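Product Review: Madeo Wire Cap Stand

Prepared for the Condori Costume and Wardrobe Lending Library
Reviewed by Paora Nepia, Accessories Section
June 27, 2020

Summary of findings

The Madeo Wire Cap Stand is a small tabletop support for baseball caps and similar headwear. It was assessed by the Accessories Section as a possible replacement for the foam head forms now used at the sorting table and in the short-term display case. The stand performs well for structured and semi-structured caps, takes up little room, and is easy to clean. It is less suitable for soft hats without a brim, and it offers no protection from dust or light. The Section recommends purchase for display and for daily handling. It does not recommend the stand for long-term storage.

Background

The Condori library lends costume items to schools, community theaters and local film productions. The accessories inventory stands at 2271 items, of which 79 are baseball caps. Caps are requested more often than any other type of headwear. They are also the items most often returned out of shape, usually with a flattened crown or a brim that has been folded in a bag or a coat pocket.

Until now, returned caps have been placed on foam head forms for inspection. The forms are bulky and tend to shed along the neckline. They also hold moisture against the sweatband after spot cleaning, and two caps were found with a stale odor last September after being left on forms over a long closure. A support that allowed air to reach the inside of the crown was considered a priority.

Products considered

Two products were reviewed side by side. The first was the Madeo Wire Cap Stand, which is the subject of this report. The second was the Pirnirel folding hat rest, a flat plastic support with a hinged arm. Both were obtained through Ledemard, the library's regular supplier of garment racks and hangers. The library paid for both at the ordinary catalog price.

The Pirnirel product was withdrawn from the review at an early stage. Its hinge would not stay open under a heavier wool cap, and the arm left a visible ridge in the front panel of a lighter cotton one. It is mentioned below only where a comparison is useful.

Construction and finish

The Madeo stand is made of black wire with a round base. The wires cross to form the support, and the cap rests over them. There are no moving parts, and no tools or fasteners are needed to prepare it for use. The welds on the samples received were even. One sample had a small rough spot on the underside of the base, which could have scratched a polished shelf. It was smoothed with fine sandpaper before the stand was put into use. Purchasers should run a finger along the base of each unit upon delivery and return any that are sharp.

The coating resisted wiping with a damp cloth and mild soap. After repeated cleaning there was no flaking and no transfer of color to a white cotton cloth pressed against the wire. This is important for the library's purposes, as many of the caps in circulation are pale in color and cannot be bleached.

Stability

The base sits flat on a hard, level surface. A cap placed squarely over the support did not tip when the table was bumped with ordinary force. A cap placed too far forward, with the weight of a stiff brim beyond the edge of the base, was noticeably less steady. Staff learned quickly to set the back of the sweatband down first and then lower the front.

On carpet and on folded fabric the stand leaned. It should not be used on either.

Fit and shape

Structured caps with a stiffened front panel kept their shape fully. The crown stood upright, and the embroidery on the front could be read from a normal viewing distance. Semi-structured caps also did well, although the top button sometimes needed to be centered by hand. Unstructured cotton caps settled lower on the wire. In the softest of these, the outline of the support could be seen faintly through the top panels after a full day. The mark came out when the cap was brushed and left to rest, but the Section would not leave such a cap on the stand for a longer period.

Adjustable straps and snap closures did not interfere with the support. Fitted caps in the smallest youth sizes were a close match for the width of the wire and had to be eased into place. Knit hats, berets and bucket hats were tried for completeness. The knit hats stretched, the berets slid, and only the bucket hats gave an acceptable result.

Use at the sorting table

The stand was used at the sorting table, where returned caps are checked and then either displayed or put into bins. It proved most helpful as a fixed point in this work. One cap is raised and visible while others are handled next to it, and the person sorting can compare color, logo and condition without picking up both. Caps that pass inspection and are not needed for display go into a plastic bin with a cloth, crown up, until they are shelved.

The small base was an advantage in this setting. The foam forms took up so much of the table that bins had to be kept on the floor. With the wire stand, a bin fits against the wall at the back of the table and remains within reach. A pink cap with a white "LA" logo was on the stand during sorting, with a black cap bearing a gold embroidered logo just behind it at the blue bin.

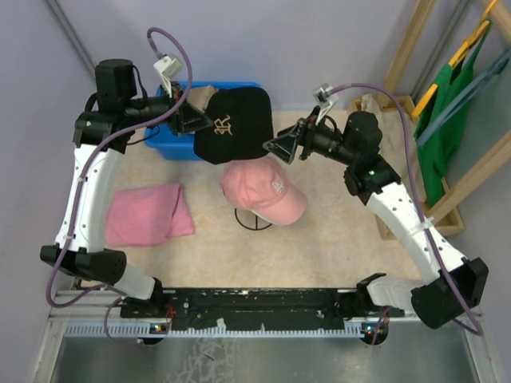
Display use

In the display case, the stand was found to be neat and unobtrusive. Dark wire draws little attention under most caps. Under a pale cap, parts of the base and the crossed wires remain visible beneath the brim, and some visitors may prefer a lighter finish. No other finish was offered at the time of ordering.

The height is fixed. A row of caps on identical stands will therefore sit at one level, and risers will be needed if a stepped arrangement is desired. The Pirnirel product does offer three height settings, but in view of the hinge problem described above this was not considered a deciding factor.

Storage of the stands

The stands do not fold, and they nest poorly. Up to 50 could be placed in one of the library's deep cabinet drawers, but the wires catch on one another and each unit must be lifted out with care. Organizations with limited closet space should take this into account. Hanging the stands by the base from a pegboard hook was more practical and is now the usual arrangement in the accessories room.

Packaging and delivery

Each unit arrived in a plain cardboard sleeve with a printed card. The card gives basic cleaning advice and states that the stand is meant for indoor use. It gives no maximum weight and no range of cap sizes. Both would be useful to institutional buyers and should be added.

Limitations of this review

The assessment was carried out by 3 members of staff during ordinary working hours. It does not address wear over several years, and no test was made in damp or unheated rooms. Caps of historical value were excluded. Such items should remain on padded supports prepared by a trained conservator.

Rating and recommendation

Stability: good on hard surfaces, poor on soft ones
Shape retention: very good for structured caps, fair for unstructured caps
Ease of cleaning: very good
Storage when not in use: fair
Overall: recommended

The Accessories Section recommends that the library adopt the Madeo Wire Cap Stand at the sorting table and in the display case, and that the foam head forms be kept for wigs and brimless hats. Unstructured caps should be removed from the stand at the end of each working day. Requests for additional units should be sent to the Accessories Section in writing, with the intended location noted.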